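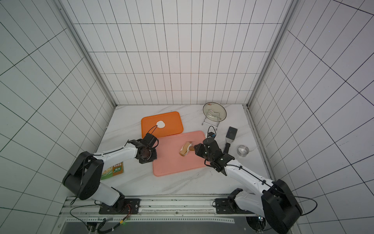 *Last edited by tilewall_anju, Sunday 9:40 pm*

## Two-arm kitchen cell, gripper keeps squashing the food

**tilewall_anju**

OK so the cell is finally together and I'm so happy with it! Both arms are bolted to one rail along the near edge, tile on three walls, marble-look top (my sister says it's nicer than my actual kitchen, rude but fair). Left arm is on small round stuff at the moment, right arm is over by the hot dog. I've logged 168 runs since July and my problem is grip force. Bread gets dented, little round things shoot out sideways like a watermelon seed. I'm closing to a fixed position and I know that's lazy. What are you all doing?

**Hirnby_Dan**

Nice cell. Read the motor current and stop closing when it climbs. You don't need fancy sensors for a bun.

**lamazein**

Disagree with Dan, sorry. I tried current on my Starnach build and the gearbox friction hid everything until the bun was already flat. Soft pads fixed more in one evening than two weeks of tuning did. Also, is that cable loop above the left gripper going to snag on the orange tray when you reach for the back corner? Mine did exactly that and pulled the connector half out.

**Hirnby_Dan**

If friction hides it then your gearbox needs work. Mine's been fine for 1,616 cycles and I've never glued a pad on anything.

**lamazein**

On foam blocks, Dan. You told us in the other thread they were foam blocks!

**Hirnby_Dan**

Firm foam.

**tilewall_anju**

Ha, ok, trying both. Lama, you're right about the cable, I'm going to clip it along the upper arm and leave some slack at the wrist. Should the little board by the left base move too? It's sitting right on the rail with its red and black wires and it makes me nervous with food in there.

**emholm_shop**

Move it, or box it. We lost one to soup at the Emholm space. And I'd lean that glass lid somewhere else while you're changing the grip code, one bad swing from the right arm and you're picking glass out of the tile grout.

**tilewall_anju**

Soup!! Fine, boxing it tomorrow. Lid can live on the shelf until the lid task. Lama, what thickness pads?

**lamazein**

5 mm silicone, cut a bit wider than the finger. Wash it before you glue or it peels.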